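How Does a School Save Up for a Robot?

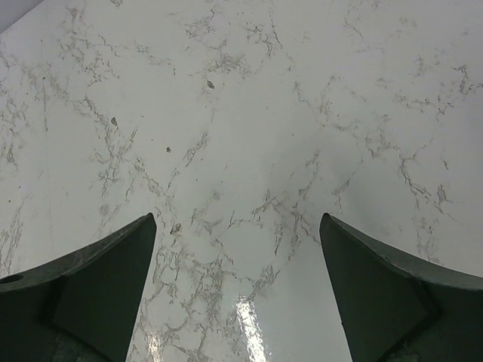
Why can't a school just pick the cheapest robot in the catalog?

Because the price on the page only pays for the robot itself, and a robot needs quite a few other things before it can do any work.

Think about getting a puppy. You might save up for months to bring one home, and then you find you need a leash, a bowl, a bed and a great big bag of food, and after that another bag of food! Robots are a bit like that (though they chew fewer shoes).

Let's pretend along with Greenwood School, where the science teacher, Ojārs Sakalauskas, wanted a robot arm for his classroom. The arm he liked best was called the Viten, and it cost $4,000. That is a lot of bake sales. So before anyone sold a single cookie, he sat down with his class and they made a list together, which is the very first part of planning a budget. A budget is a plan for your money – what you have, what you need, and what can wait until later.

First on the list was the arm. Next came the gripper, the part at the end that does the holding. Some grippers have two fingers that close toward each other, a little like your thumb and pointer finger when you pick up a raisin. The one they chose came from a company called Munex and cost $100. Then there were spare fingertips, because fingertips rub against things all day long and slowly wear down. A pack of 4 cost $66.

Now add it all up: 4,000 and 100 and 66 makes $4,166. Did you get the same answer?

The class also talked about things that don't come in a box. Where would the robot stand? Was the table strong and steady? Who would learn to use it safely, and who would fix it if it stopped working? Grown-ups who run big factories ask these same questions – they just have longer lists.

If you'd like to try this at home, choose something you are saving for and write down everything that goes with it, even the batteries.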